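# Chapter 7. Gathering Demonstrations
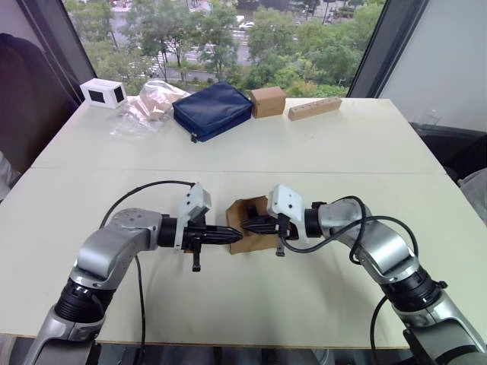

**Figure 7.1** Two arms holding a small cardboard box just above the tabletop during a demonstration. Other objects stand along the back edge of the table.

The earlier chapters treated the training set as given. A file of observations and actions was loaded, split, and passed to a learner, and the question was what the learner could do with it. This chapter takes up the step before that one. A policy trained by imitation can only reproduce behavior that is represented in its examples, and most of the faults that appear at test time can be traced to decisions made while the examples were being recorded.

After working through the chapter, the reader should be able to write a task definition that two operators will interpret in the same way, plan the variation in a set of episodes, decide which episodes to keep, and estimate how much recording time a task will need.

## 7.1 Terms

A *demonstration* is one complete performance of a task under human control. The record of a demonstration is an *episode*. An episode contains a sequence of time steps, and each step holds an *observation* (camera images and joint positions) and an *action* (the command sent to the arms at that step). The distinction between the measured joint position and the commanded one is important. When the fingers close on a stiff object, the command continues past the point where the fingers stop, and the gap between the two values is often the only trace of grip force in the data. A recorder that stores measured positions in both fields loses this information.

A *session* is a group of episodes recorded without changing the operator, the camera mounts, or the calibration. Sessions matter mainly when the data are divided. Episodes from one session resemble each other closely, and a validation set drawn at random from the same sessions as the training set will give an error that is too low. Whole sessions should be held out.

## 7.2 Defining the Task

A task definition has four parts: the permitted starting states, the goal state, the permitted means, and the time limit. Of these, the permitted means are most often left out.

Consider the handling of a small carton with two arms. "Lift the box" leaves open whether the operator may pinch a flap with one gripper, or must bring both grippers to opposite sides. Each method works. If half of the episodes use one method and half use the other, a simple regression policy may average the two and carry out neither. Figure 7.1 shows the two-sided hold, with one set of fingers on the left side of the box and the other on the right. A definition that requires this hold should say so and should also state the order of contact, if order is to be fixed.

Light cardboard adds a difficulty that a solid block does not. The walls bend under the fingers, so the width between the grippers during the lift is smaller than the width at first contact. Operators correct for this by eye without noticing that they do it. The correction belongs in the data, and operators should not be asked to suppress it.

## 7.3 The Varevau Set

The chapter returns several times to a data set recorded for the Varevau project, in which two arms pick up, pass, and put down light packaging. The set was planned by Tavion Strickland and holds 338 accepted episodes recorded in 12 sessions. Nearly all rejected episodes fell into one of three classes:

- **Slip.** The object left the grippers before the goal state was reached.
- **Pause.** The operator stopped for longer than the limit in the task definition, usually to judge depth.
- **Dropout.** One or more camera streams lost images during contact.

Slips and dropouts were removed. Pauses were treated differently. A long pause teaches the policy that holding still is a correct action in that state, and a policy trained on many such steps may stop and never resume. The steps with no motion were therefore trimmed and the rest of the episode was kept, provided that the trimmed section did not include contact.

An episode in which the operator misses the first grasp, backs off, and succeeds on the second attempt is a *recovery*. Recoveries were accepted and labeled. Section 7.6 compares policies trained with and without them.

## 7.4 Planned and Unplanned Variation

Planned variation is what the experimenter changes on purpose: the position and angle of the object, the choice of object, and the objects left elsewhere on the table. Unplanned variation is everything else. Daylight from a window is the usual case. Its level and direction change through a session, and if object positions are recorded in a fixed order, light and position become linked in the data. A learner has no means of telling which of the two it should attend to. Drawing the starting positions in random order breaks the link at no cost.

Background objects call for a similar decision. They may be held fixed, moved between episodes, or removed. Holding them fixed is the weakest choice for a policy that will be used elsewhere – the learner can use them as landmarks – and it is acceptable only when the deployed station will be identical.

## Review Problems

**7.1** Write a task definition for placing a closed carton inside an open one with two arms. Include all four parts.

**7.2** A recorder stores measured joint positions as actions. Describe the expected behavior of the trained policy when it grasps a rigid object, and then when it grasps a soft one.

**7.3** Suppose that every morning session uses starting positions on the left half of the table and every afternoon session uses the right half. Propose a new schedule with the same number of episodes.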